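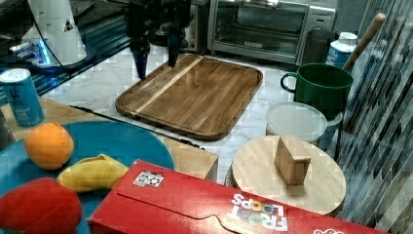

Hardwood board with juice groove, on the marble worktop.

Worktop survey, May 12, 2024. Notes cover surfaces, storage and fittings.

The mosaic splashback uses upright rectangular tiles in mixed greys, black and white. 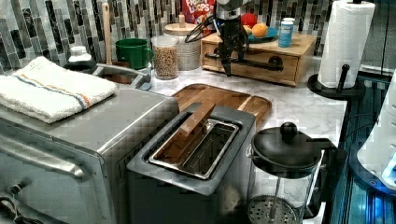 Toaster oven with folded towel; light wooden drawer box towards the back.

The board has a raised rim and rounded corners. One pale strip crosses the darker grain.
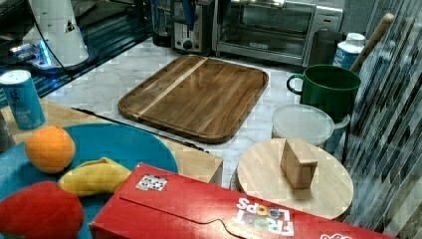

Oil it along the grain and stand it on edge overnight. The tap is finished in dark bronze with a thin copper-toned ring. 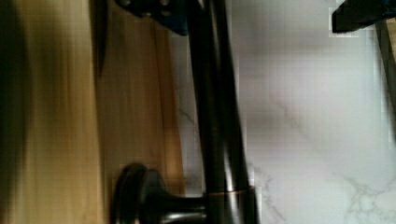

Photo: Haruna Katayama / Udomden

Clean the finish with a soft cloth and plain water. Avoid descaler.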